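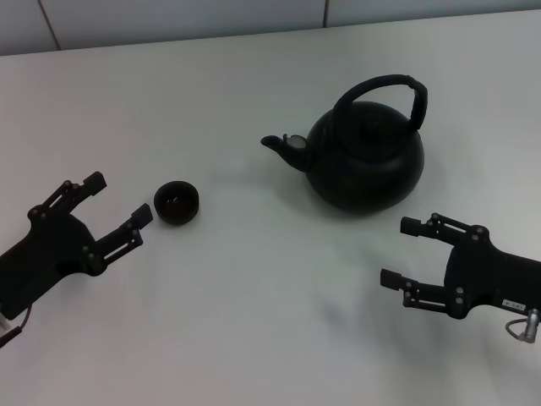

Mirta Quezada
Sample stitcher and workroom lead, Plirnesdale

Home Notebook Stitch Index Threads Contact

January 28, 2013

Couching trial, second go. Magnus wants laid and couched fillings for the big leaves on the Guthrie panel and says they will be quicker than long and short. I have my doubts, so I timed it.

Ground: the heavier linen, on the slate frame, laced tight. Laid thread is the Horano stranded cotton, 2 strands, couched down with 2 strands of the same in the darker green. The label promises it "lies flat without stripping." I stitched one leaf straight off the skein and one with the strands separated and put back together. The stripped one is flatter. You can tell from across the room. So much for the label.

Leaf A, couching stitches 12 mm apart: fast, and looks it. The laid threads wander between the tie-downs and snag if you so much as pass a sleeve over them. Fine for something behind glass. Guthrie is a chair back.

Leaf B, tie-downs closer, bricked: much better. Took me the whole morning, so I'd like to hear again how this saves time. Jessie did the same leaf in long and short back in July and finished before lunch with a break in the middle. Her notes are in the blue binder, though she didn't write down which needle, so it isn't a fair race.

Tension. Every book I own says to lay the threads "snug." Snug to what? When I took Leaf A out of the frame the linen relaxed and the laid threads went slack along the center vein. Leaf B only puckered at the tip. I suspect the linen more than my hands but I would say that. Next one gets laid a touch tighter, and I'll leave it off the frame overnight before I judge it.

Hui-mei thinks the slack comes from carrying the thread across the back to save cotton instead of coming up right next to where you went down. No, the other way round: she says carry it across the back, full satin style, and the slack goes. I was coming up right alongside. It uses nearly double the thread. Not convinced, but it's cheap to try on a small leaf.

Needle: crewel 7 for the laying, fine. Tried a size smaller for the couching and it frayed the thread at the eye by the 18th stitch. Back to the 7.

Ishbel asked whether beeswax would help. On the couching thread, maybe. On the laid thread it kills the shine, and the shine is the only argument for this filling in the first place. Skurnbridge sell a thread conditioner that claims to do neither harm nor damage to color. I'll believe it when I've washed a piece.

Washing: not done yet. Both greens need a bleed test on scrap linen before anyone goes further. The dark one left a mark on my thumb.

We have 200 m of the light green left. If Hui-mei's method wins, that won't stretch to the second panel, and I'm not mixing dye lots on leaves that sit next to each other.

To do
- Leaf C, Hui-mei's way, stripped thread, bricked tie-downs
- bleed test, both greens
- ask Jessie about the needle
- Magnus to look at A and B side by side before he quotes any hours to the client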